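Monday 29th September

Rained until eleven, then cleared. Walked down to Fivholm after breakfast to look at the allotment and found the far bed under water again. The leeks are all right. The last of the beans are finished, so I pulled them and left the roots in.

The letter from the water company was on the mat when I got back. They have the meter at 2,582 and I make it 1,572, which is what I wrote on the card in May. Rang them and waited through two lots of music. The woman said to send a reading in writing, so I did that before lunch and walked it to the post box at Josudmont Road.

Soup for lunch, the end of the barley. Read almost 3 chapters of the book on canals and fell asleep in the chair. Woke with a stiff neck.

In the afternoon I started on the back bedroom. Two coats will do it, I think, though the wall behind the wardrobe is darker than the rest and may want another. The paint is thinner than the last tin - same make, same shade, and it ran down my wrist. Stopped when the light went.

Still no decision about the kitchen. I keep going back to whether the microwave should stay out on the worktop or go up on a shelf. A shelf would give me room to roll pastry, but I don't like lifting hot dishes down from a height. Will measure up tomorrow if it's dry enough to leave the garden alone.

Bed early. Wind getting up.
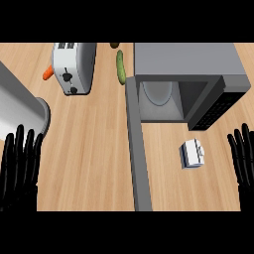

Grey microwave on a wooden worktop, door open.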